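Play kitchen corner: what we've got, what we need, what's changed 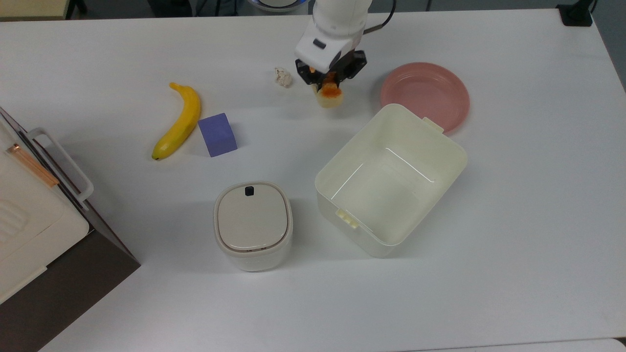
Small cake-ish thing with an orange top, held just above a white table.

Right, quick one this month, as the newsletter goes off at 4pm and I have only just sat down. Mostly toy library stuff. Sorry to those waiting on the garden item, it's coming next time with the seed swap dates.

First the numbers. The Stiltmont toy library lent out 722 items between September and December. Best autumn so far and well up on last year, when we were shut for half of October with the boiler. Pretend food and play kitchen bits were the most borrowed by miles. Puzzles second. Ride-ons third, which surprised me given the weather.

So, the play food. We now have it sorted into bags instead of the one big crate. The crate was a nightmare. People were taking it home for a fortnight and bringing back half a crate plus a sock. New bags are as follows:

Breakfast bag. Eggs, toast, the teapot without a lid.
Greengrocer bag. All the fruit and veg, including the sort you cut in half with the velcro. Velcro is going on the carrots, I know.
Bakery bag. Cakes, buns, tarts, the tray with the slots. Most popular already and has a waiting list.
Picnic bag. Sandwiches, the blanket, cups.
Shop bag. Till, pretend money, baskets. Goes out on its own or with any of the others.

Each bag has a card inside listing whats in it. Please check it against the card before you bring it back, not at the desk with three families behind you. If something's gone missing just tell us. No fines, never have been. We'd just rather know before the next child opens the bakery bag and there's no bakery.

Loan period stays at 2 weeks for bags, four for big things. You can renew once by replying to the reminder email. If somebody else is waiting you can't renew, and the system will tell you so in a rather rude way. We've asked Jurneo if the wording can be changed. They say it can't until the spring update. So please don't take it personally.

On the subject of Jurneo, the new booking page is up and the old one goes off at the end of the month. You'll need to make a new password, the old ones haven't carried across. Your membership number is the same. Your loan history is the same too, apart from anything before 2019 or so which has vanished into the ether. If you get stuck, come in at 10am on any open session and we'll do it with you on the desk laptop. Bring your number. It's on the yellow card.

Cleaning. Had a few questions. Hard plastic gets washed in warm soapy water and air dried between loans. Wooden things get a wipe with a damp cloth and are never soaked, they swell and then the paint goes. Felt food goes in a net bag on a cool wash. If you've had a tummy bug in the house please say when you return, and we'll put the whole bag aside for a proper going over. Again no fuss made.

Also, and I say this with love, please do not put the wooden cakes in the dishwasher. We lost four.

Donations. Thank you to everyone who dropped off after the last appeal, we're now full up on soft toys and can't take any more until after Easter. Same goes for jigsaws with "probably all the pieces". What we would love:

Play pans and proper little wooden spoons
Fish. No idea why but we've no fish at all
A second till, working or not
Pretend food from anywhere other than a burger bar. Dumplings, rotis, plantain, bagels, noodles, whatever gets eaten at your house. Several of you have asked for this and quite right too
Sturdy shoe boxes with lids

Must be clean and nothing smaller than the top of a 50p for the under threes shelf. We've got the choke tester on the desk if you're not sure.

If you're handy with a needle there's a felt food evening planned for December, 7pm, in the back room. Patterns provided, felt provided, biscuits provided. Last year's fried eggs are still going strong. Would be good to get a set of vegetables done and maybe a pie. Beginners fine, it's nearly all blanket stitch. Bring small sharp scissors if you have some, ours are shocking.

Money. The Brito grant has come through, 1000 pounds, which has to go on equipment and not on rent. Plan is to spend most of it on outdoor things for spring (balance bikes, the big water tray) and the rest on a play kitchen unit to live in the hall for drop-in sessions. We've looked at the Grorko one, folds flat, has an oven door that won't take fingers off. If anybody has one at home and hates it, tell us now before we order!

Membership goes up to eight pounds a year from January. First rise in ages. Still free if you're on any kind of benefit, just tick the box, we dont ask for proof. Childminders same price as everyone else but you can have 6 items out instead of three.

A few ideas, as people ask what to actually do with a bag of pretend food once the first tea party is over. Write menus, even scribbly ones. Hide the lot round the room and send them shopping with a list. Sort by colour, then by what grows and what gets baked. Weigh it all on the kitchen scales. Post office works as well, wrap the buns in newspaper and deliver them to whoever's on the sofa. Younger ones mostly want to tip everything out and put it all back, which is fine, do that forty times.

Opening over the holidays: closed for two weeks, anything due back then is automaticly extended. No need to email. Drop box by the side door stays open but bags only please, someone tried to get a scooter in.

Next issue: seed swap, garden rota, and the results of the vote on the hall curtains.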